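News > Members > July

Swap shelf moves to Kincaid Street

The household swap shelf will leave the Jidow building at the end of the month and reopen in August at the Kincaid Street hall, in the room to the left of the stairs. Members passed on 230 items in the first half of the year, most of them kitchen goods and small storage. Wanda Krawczyk will keep the list as before, and the limit is still 6 items per household per visit.

Scuffed is fine. Broken hinges and missing parts are not. 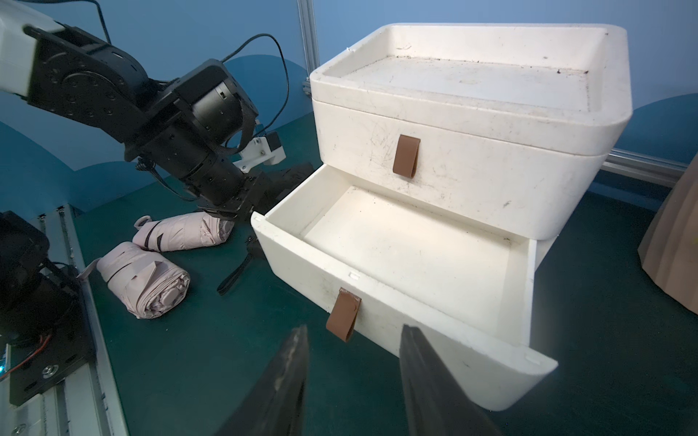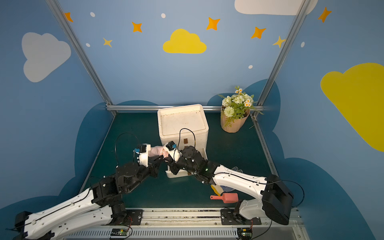 Drop-off at Jidow stops on 17 Jul 2020. After that, please hold on to your things until the new room opens — bags left at the door will go to the dump, and we pay for that by weight. Large furniture still needs a call to Lech Kwiatkowski first. He has the van on two mornings a month and fills up fast.

Winter coats and boots go in the back closet at Kincaid Street, sorted by size. Zuzanna Baran is short of children's boots and would like to hear from anyone with a pair to spare. Books are handled separately by the Lulline reading room.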